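Home | Checklists | Food storage | Fire | Contact
Filed under: Premises & Stock > Monthly walk-round

Visten store, produce hall and back corridor. June check. Started 7.30, done before the doors opened. Comments under each item, OK unless it says otherwise.

1. Fire exits
Rear exit clear. Side exit – two cages parked across it again, moved them myself. This was on the last sheet too. Needs a floor marking, not another email. Push bar stiff but opens.

2. Extinguishers
All on hooks, pins in, gauges in green. Tag on the one by the goods lift is unreadable, somebody has wiped it with something. Ask Bulla to re-tag when they do the service.

3. Emergency lighting
Test button held on each. 14 fittings on the plan, all came on. Unit over the cold room door is dim. Replace battery before next check.

4. Floors
Tiles sound in the hall. One lifting at the threshold to the corridor, trip edge, taped for now. Wet floor signs in the cupboard but the cupboard was locked and the key wasn't on the board. Sort this.

5. Fruit and open crates
Slatted crates only on carts with working wheels. Check slats for splinters and proud staples, run a gloved hand along the inside. Grapes go in last and on top, never under anything with weight. Pull split or mouldy berries from the bunch, dropped ones off the floor straight away – grapes are the worst slip hazard we have.

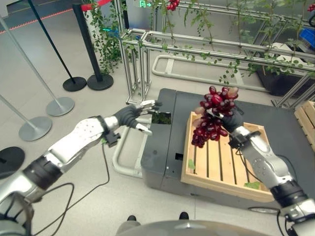 Item 5: red grapes, slatted crate on cart.

Two crates from the Weerakoon delivery had loose end pieces. Put aside, label on, not to be used. Rest fine.

6. Cold room
Reading 4 on the door display, probe agreed. Seal torn at bottom corner. Inside release works. Log sheet has gaps at the weekend, which isnt good enough. Whoever opens up fills it in.

7. Shelving and display units
Max load plate says 500 per bay. No bay over. Check every bay for the clips at the uprights, not just the ones at eye level. 29 clips replaced since last time, box nearly empty, reorder from Domberg. Nothing heavy on the top level. Display pieces and crates should sit fully on the shelf with no overhang into the aisle.

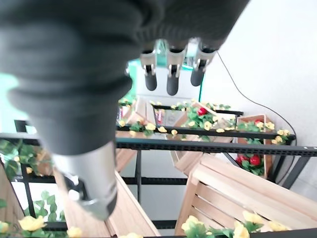 Bay 16 leans a touch when pushed. Not anchored to the wall, bolt missing. Taken the heavy tins off it and left a note. Fix before anything goes back. Feet on the next one along want levelling as well, its been packed with cardboard.

8. Steps and kick stools
Small steps OK. Tall set has a cracked tread, taken out of use and put in the office so it dosn't wander back.

9. Electrics
Plugs and leads looked at, no scorching. Extension by the till has another extension in it. Unplugged one. Please leave it that way.

10. First aid
Box full apart from blue plasters and eye wash. Ordered. Accident book present.

Actions still open: corridor tile, cold room seal, bay 16 bolt, tall steps, cupboard key. Re-check Monday.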